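The Bralleo tabletop cell: setting up and looking after

The Bralleo is our smallest sorting and stacking cell, and the one we get the most letters about, which we take as a compliment. It is a single jointed arm with a two-fingered gripper, and it comes with its own practice table in software, so you can learn its ways before you let it loose on real parts. We would encourage you to make a pot of tea and spend a good long afternoon there first. People who do so tend to ring us much less (though we do like to hear from you!).

Everything starts with the base plate. The arm bolts to it through the flange, and if the plate is out of line then everything further up will be out of line too, and you will spend a happy morning blaming the wrist. Tighten the bolts a little at a time, going across from corner to corner, and then go round once more after the first day's running. In the practice table the plate is already squared up for you, so you can go straight on to moving the arm.

Begin with the gripper open and bring it down beside the plate, slowly, until the fingertips are just clear of the surface. Leave the blocks well alone for now. 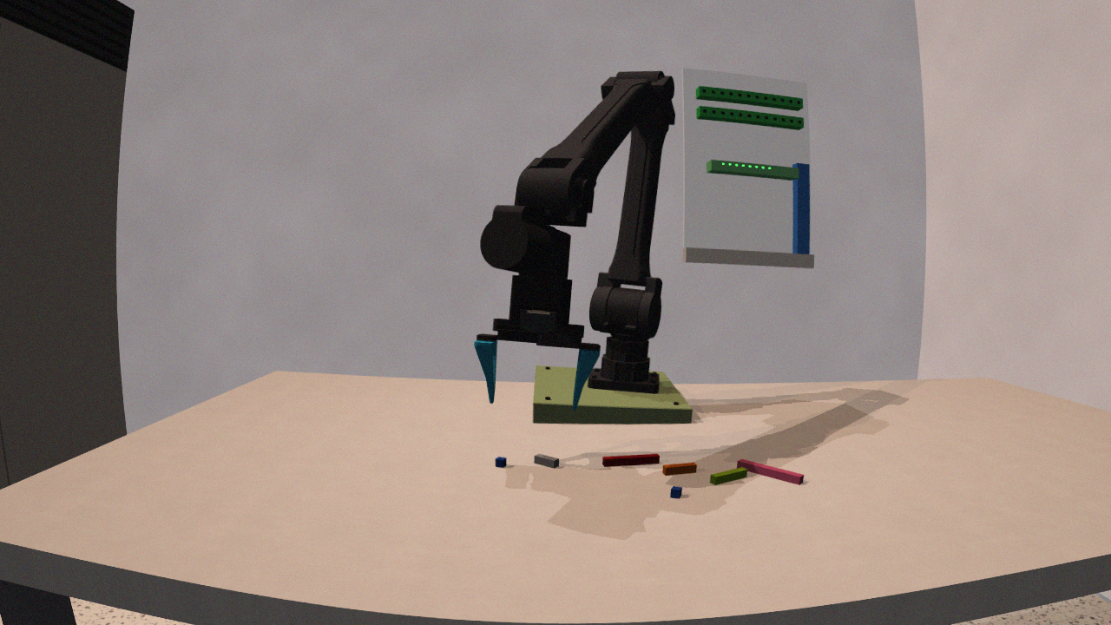 Save that pose under the name LOW and give it a speed you are comfortable with. Most of our customers settle on something gentler than the factory setting, and there is no shame in that. The Bralleo will come back to LOW whenever you press Home twice, and it's a good place to leave it at the end of a shift, with a cloth under the tips if your table marks easily.

Next comes the wrist view. It is a wide, round view looking out past the fingers, and it takes a bit of getting used to, as straight edges go curved and the far side of the table looks further off than it is. Open the gripper fully and check that both fingers show, one on each side, with a clear stretch of table between them. If one sits much further in than the other, run Finger Centre from the Care menu and look again. Shadows can muddle the block finder, so do try it with pieces both in and out of the shade.

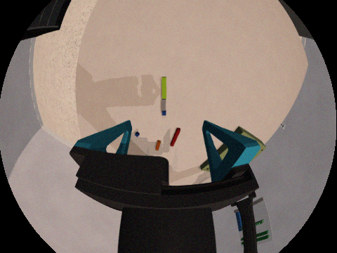

Bravach workshop, October

A few changes to the care notes, after a busy summer on the repair bench. The finger pivots now want a drop of light oil every 2000 cycles, and please do use the Groltum oil in the small bottle, as thicker stuff collects dust and makes the fingers lazy. Wipe off whatever is left over. The finger pads should be changed in pairs, even if only one looks tired, and a fresh pair needs 3 slow open-and-close runs before you ask it to hold anything.

We have also had several arms back with a stiff wrist, and in nearly every case the cable had been tied too tightly behind the elbow. Leave a loop you can get your hand through. Move the arm by hand from one end of its reach to the other with the power off, and if you feel the cable tug, let out some more.

When you have changed pads or touched the wrist in any way, go back to the practice table and load the settings again from the start. Scatter the blocks, long ones and little ones together, and have a look from the wrist before you send the arm after any of them.

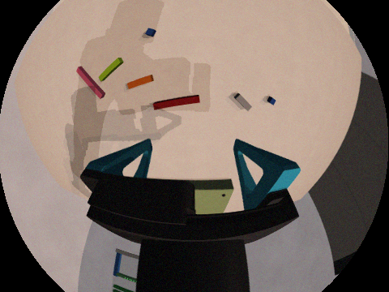
Pick the smallest block first. If the fingers can close squarely on that one, the bars will give you no trouble at all. Should the arm stop short or land to one side, write down by how much and which way, then enter the figures on the Offset page and try once more.

In the box: arm, base plate, 4 plate bolts, two pairs of finger pads, cable ties, one bottle of Groltum oil and the printed handbook.

Cover: 18 months on the arm and gripper. Pads and oil are not covered.

Spares and repairs: through the Bravach workshop, or over the counter at Bautista if you are nearer to them. Please pack the arm folded, with the gripper closed and the old pads left on.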